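Flustico Handheld Steamer Review: A Small Steamer I Keep Reaching For

Home > Laundry and Clothes Care > Steamers and Irons

Price when I bought it: $39
Tank: 200 ml
Color tested: white (also sold in dark gray)
Where it lives in my house: on a hook by the bedroom closet

I own an iron. It's a perfectly good Stesus with a heavy plate and a long cord, and for years the routine was the same: I'd pull a shirt off the shelf, see the state of it, look at the closet where the ironing board is wedged behind the vacuum, and put on a sweater. I have worn a lot of sweaters in warm weather. So when my old travel steamer finally gave up (it had been spitting brown water for a while and I had been pretending otherwise), I went looking for a real one that could do everyday duty, and I ended up with the Flustico handheld. I love this thing! It has flaws, and I'll get to them, but I've been using it since January and it has changed how I get dressed.

A word on who I am as a clothes person, so you can judge whether my opinion is any use to you. I wear cotton mostly, T-shirts and button-downs, a few linen things in summer, one wool coat. I fold badly. My laundry sits in the basket longer than it should, usually overnight, and comes out with those hard little creases across the belly that no amount of smoothing with your hand will shift. If you have a job that calls for a sharp crease down the sleeve, you want an iron, and probably a better one than mine.
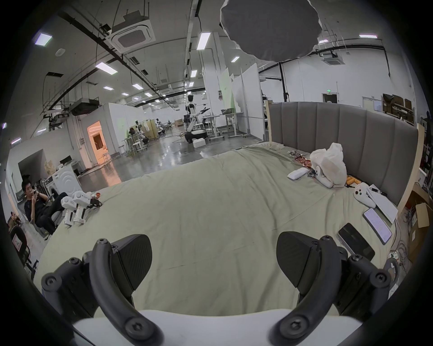
The Flustico heats up fast. I fill the tank at the bathroom sink, plug it in, and by the time I've picked out socks the light has gone steady and it's ready to go. There's a trigger on the inside of the handle and a little slider that locks it on, so you don't have to squeeze the whole time. My old one had no lock and my hand would cramp halfway through a pair of pants, which is a silly reason to leave the house with one smooth leg, but there you go.

Steam output is strong and steady on the high setting. The low setting is gentle enough that I've used it on a rayon blouse and a thin scarf without worrying, and I'm a worrier. The plate itself is metal and gets hot enough that you can press it lightly right onto cotton, sort of halfway between steaming and ironing, and that's where it really shines. You pull the fabric tight with your free hand (keep it well below the plate, please), press, glide, and the crease is gone.

What it's like on different fabrics

Cotton T-shirts. Wonderful. This is most of what I use it for. Hang the shirt, steam from the inside if there's a print on the front, give the hem a little tug. Hems on cheap T-shirts like to curl, and steam relaxes them better than my iron ever did, although they will curl again after the next wash.

Button-down shirts. Very good on the body and the back, good on the sleeves, just okay on the collar and the placket. Those parts have layers in them and really want weight. I've gotten decent collars by laying the shirt flat on a folded towel and leaning on it a bit. If the collar is going to be seen by people who care, I get out the Stesus.

Linen. Better than I expected, and I expected very little. You need the shirt slightly damp, and you need patience. It comes out looking relaxed, soft, nicely rumpled, the way linen looks in a catalog. It won't come out crisp.

Wool. My coat looked years younger. I held the head just off the surface, went over the shoulders and the back of the skirt where I sit on it, then brushed it and let it hang by an open window. It also took away the restaurant smell, or most of it.

Curtains. I did the living room panels while they were hanging, late one Saturday, standing on a chair. They look great. I had to refill the tank partway through each panel, and my arm was sore afterward, so I would not call this a curtain tool. But it did it!

Hang it or lay it flat?

Most steamers want you to work on a hanger, and for pants and dresses I do. For T-shirts I go back and forth. On a hanger, a light shirt swings away from you every time you push, and you end up chasing it around the door. Laid flat, it stays put, and the shape is easier to see, so you notice if a side seam has twisted. The catch is that steam goes straight down into whatever is underneath. Put a thick towel down first. I'd be careful about doing it on a finished wood table, and a mattress will soak up more moisture than you'd like. I also tried one of the quilted mats that Lục sells, the kind that rolls up, and it worked nicely, though the towel does nearly the same job and I already had the towel.

One thing I really appreciate: the Flustico doesn't dribble when you tip it forward. My old one was only happy standing straight up, and leaning it toward the floor got you a wet spot and a gurgle. This one I can point down at a shirt for a good stretch before it complains. It does complain eventually. If you turn it fully upside down it will spit, and the booklet tells you so.

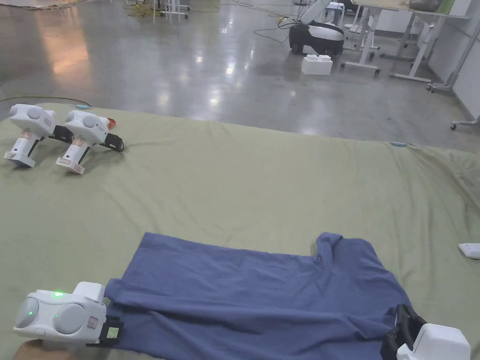

The things I don't love

The tank. It holds 200 ml, and on high that gives me 10 minutes. For a morning shirt that's plenty, I don't even use half. For a pile of laundry it means trips to the sink, and each time you have to wait for the light again. A bigger tank would make it heavier, so I understand the choice, but if you plan to do a whole family's clothes in one go you'll get annoyed.

The fill cap is a soft rubber plug on a little strap. It works, it seals, and I am sure the strap will snap one day. It already looks tired.

The cord is fine for a bedroom. It is too short for hotel rooms where the only free outlet is behind the bed.

It also makes a noise when it's pumping, a quick tick-tick-tick, like a sewing machine in another room. I stopped hearing it after a week. My dog has not stopped hearing it.

And the brush attachment. It clips on over the plate and is meant to lift the nap on velvet and heavier fabrics. It does help on the wool coat. On anything light it catches, and mine popped off and skittered under the dresser more than once. I leave it in the drawer now.

Compared to the others I tried

Before settling on this one I borrowed a Priralell, a tall floor model with a pole and a hose. It's a lovely machine and the steam goes on forever. If you have a laundry room and do a lot of dresses, go for it. In a small bedroom it's like having a coat rack that needs water. The hose also drips if you let it sag into a loop, so you stand there lifting it up every so often to let it drain back.

I'd already had 2 cheap travel steamers over the years. Both were light and cute and both of them were basically warm fog. You could spend a long time on one sleeve. If that's your only experience with steamers and you came away thinking they don't work, I'd really encourage you to try a stronger one with a metal plate. It's a different thing entirely.

Looking after it

Empty the tank when you're finished, let it cool, and hang it with the cap open. That's the whole routine. Our water is hard, so I use distilled, or a mix when I'm running low. I run a bit of white vinegar and water through it every now and then, steaming into the bathtub until the smell goes, then a full tank of plain water after. No brown spit so far, and after the last steamer I check on an old dish towel every single time before I go near anything white.

Questions readers have sent

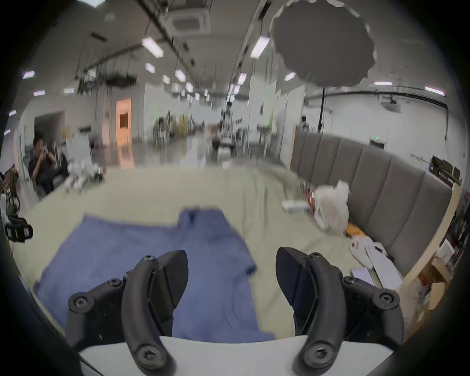 Can a steamer replace an iron completely?

It depends on your shirts. For T-shirts, knits, and casual cotton I haven't missed the iron at all. For stiff collars, pleats, and pant creases you'll still want one somewhere in the house.

Does it leave clothes wet?

A little damp, especially along seams. I let a shirt hang while I have coffee and it's ready by the time I've finished the cup. If you see actual water marks, you've probably pulled the trigger before the light went steady.

Is it safe on printed shirts?

I steam from the inside and never press the plate on the print itself. My old band shirts have come through fine that way. Anything with glued-on decoration I leave alone.

Would you buy it again?

Yes, and I'd get the gray this time. The white handle picks up marks from hand cream.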